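Pridmont Family Center
Progress report to the Stulesa Fund, period ending June
Prepared by Jordan Sowerby

Enrollment and attendance

The parent and child cooking program ran at both sites this period, Pridmont and Nomholm. Attendance across all sessions came to 1,526 visits, against 1,492 in the period before. Most of the increase was at Nomholm, where Cherry Mae Mercado moved the morning group to a later start so that parents on the early shift could come. Pridmont stayed level.

Food play for under-fives

The younger children have their own table while the adults cook. Trevor Goodall took this over in the spring and has been matching the play food to the recipe of the day. Egg dishes and corn came up most often.

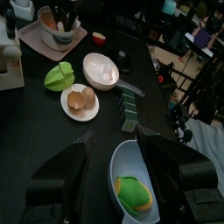
Play food: corn in a blue bowl, a white saucepan, and eggshell pieces on a plate.

Parents have asked for the recipe cards in larger type. Jianguo Peng has redone 10 of them and the rest will be ready before the fall sessions. We also dropped the bread recipe, which took too long to rise for a single session. A flatbread has taken its place.

Staffing

Jarrah Stubbs left the Nomholm kitchen post in May. Cherry Mae is covering, and the post has been advertised at the same hours. We had two applicants by the time of writing and expect to interview in July.

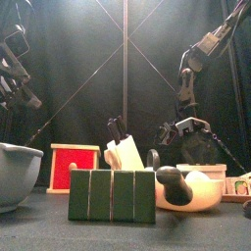 The vacancy means staff costs are under budget for the period. We would like to carry the unspent amount forward to pay for handover shifts once the new person starts, and ask for your approval to do so.

Equipment and supplies

The oven at Pridmont was repaired under warranty. Grocery costs rose, mainly dairy and oil. We changed to Krūmiņa for dry goods in April and the deliveries have been on time.

Next period

Nine sessions are booked at Nomholm and the Pridmont calendar is still being settled with the school. The parent survey goes out in September. Receipts are attached separately.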